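Quick one tonight, dinner's in the oven and I've got 4 minutes before it burns.

So the sorting out of the hall cupboard. Started Sunday, still not done. Bags of bags. A Flakico torch with no batteries. One glove. The receipt from last December for the Edwards heater, which went back to the shop in January, so why I kept that I couldn't tell you.

Biggest pile by far is what I'm calling Dark Grey Things. Hayley Crabtree came over to help and we got as far as holding them up one at a time and saying "keep?" at each other.
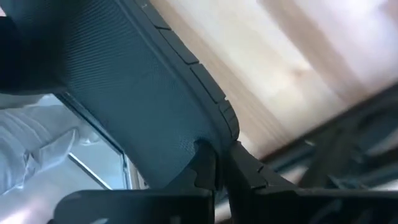
*Dark grey, tiny ridges or dimples all over, chunky black rim. Keep pile, for now.*

I do like the texture on it. And the notchy edge, a bit like tyre tread. Doesn't go with anything else in the cupboard but niether does anything else.

Next job is shelves. The Skemau ones are 73 cm wide and the gap is, of course, not. Might get the Kullix hooks instead and hang what I can. Budget is £100 for the lot, paint included.

Charity shop run on Saturday if I can find teh car keys. Right, oven.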